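Getow Community Help > Home & Rental > Moving Out

How clean does a carpeted bedroom have to be to get the deposit back?

Posted June 2, 2019 by sulanness_tenant
Tags: deposit, carpet, move-out, landlord

I rent a one-bedroom in the Trernell building and my lease is up at the end of the month. The lease says the unit must be returned in "broom clean condition" and then, in a different paragraph, that carpets must be "professionally maintained." The bedroom is carpeted and small. I have vacuumed it regularly but never had it shampooed. There is one gray mark near the closet and some flattened spots where the bed legs were.

The deposit is $2000. When I moved in I filled out the checklist and wrote "carpet worn by door." I have a copy of it with the manager's signature.

Do I have to pay a carpet company before I leave, or is vacuuming enough? The office will not give me a straight answer. They say it depends on the inspection.

Update: I asked again in writing and they sent me the same lease page with nothing marked on it.

ferri_upstairs
Member since April

Depends on your state. I lost part of mine over the oven, so clean the oven.

Also take the nails out of the walls. They charge for each one.

plainlease
Top contributor, Home & Rental

"Broom clean" normally means empty, swept or vacuumed, and no trash left behind. It does not mean shampooed. "Professionally maintained" is vague, and in a lot of places a landlord can't charge for ordinary wear no matter what the lease says. Bed leg dents are ordinary wear. A stain usually is not, so deal with the gray mark first.

What I would do:

Read your state's deposit law before you spend money. It is usually a page or two on the attorney general's site. Look for the deadline for returning the deposit and whether they have to send an itemized list.

Ask for a walk-through before your last day. Some states make them offer one. If they point something out, you still have time to fix it.

Pick up everything by hand before you run the vacuum. People leave small litter for the end and then end up with a clogged hose.

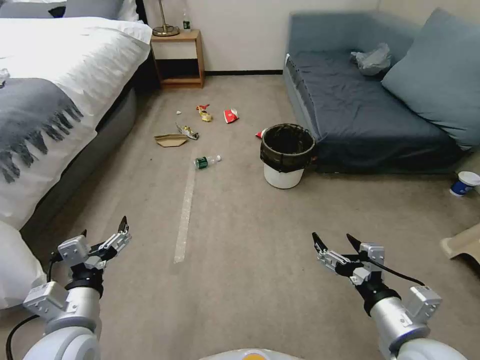

2 min read

Vacuum in two directions, slowly, and do the edges with the crevice tool. For the dents, lay a damp cloth over each one, hold an iron just above it for a few seconds, then lift the pile with a fork. Keep the iron off the carpet itself. For the mark, try a little dish soap in warm water and blot. Test it inside the closet first.

Keep your signed checklist. Email yourself a copy of it along with dated photos of every room, including inside the closet and behind the door.

4 people found this helpful

sulanness_tenant
Original poster

Thanks. The walk-through is booked. The dents came up with the iron but the mark is only lighter. I will ask about it when they come by.

keyreturn12

If they do want it shampooed, get your own quote. Rental machines from the grocery store are cheaper, but the receipt might not count as "professional," so ask by email and save the reply. Leave a forwarding address in writing too. Mine went to the old apartment and it took two months to sort out.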